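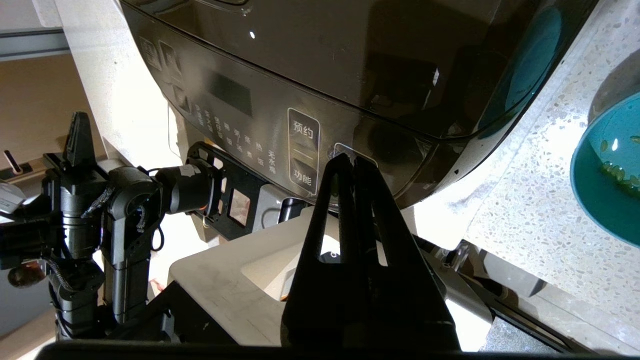 Handout 6: House rules for pressing buttons

OK, welcome back. Last week was all grasping, so today I want to talk about contact with things that push back only a little: buttons, touch panels, switches. It sounds like the easy part of the course. I've seen more cracked panels than dropped cups!

We'll stick with kitchen appliances, and the rice cooker is my favorite teaching case. The buttons sit close together (on this one 预约, the timer or "reserve" button, is directly above 功能, "function"), the shiny front throws reflections back at the wrist camera, and the fingers cover up the target just when you'd like to see it. Keep that last bit in mind for rule 3.

The rules, as we use them on the Ferri bench

1. Close the fingers before you come in. Two open tips can land on two buttons.

2. Stop short, then go slow. Park 80 mm from the panel, check your line, and do the rest at creep speed. If you're lined up wrong, back all the way out to the park point. No sliding sideways along the panel, please.

3. Pick your target before the fingers hide it. Save the position at the park point and trust it from there on. If you've lost confidence halfway in, back out and look again.

4. Set a force limit and a time limit. I start people at 400 grams of push and 500 milliseconds of hold. Some panels read a long hold as a different command, so look it up in the manual for your appliance.

5. Confirm by the display or the beep. The arm reaching its end position tells you where the arm is and nothing about the cooker.

6. Two arms, one mover. While one arm is near the panel, the other one holds still, and its cables get checked for slack first.

7. Water stays off the arm's side of the counter. Bowls too, even if you're soaking something for the next run. Move it before you enable the motors.

About standards: the Womora notes on the course page cover the formal side, risk assessment especially. Read those before the lab. My list sits on top of them and replaces none of it.

For next time: write the press routine for the Voltemano arm, with the back-out step included. I'll be looking at rule 2 hardest.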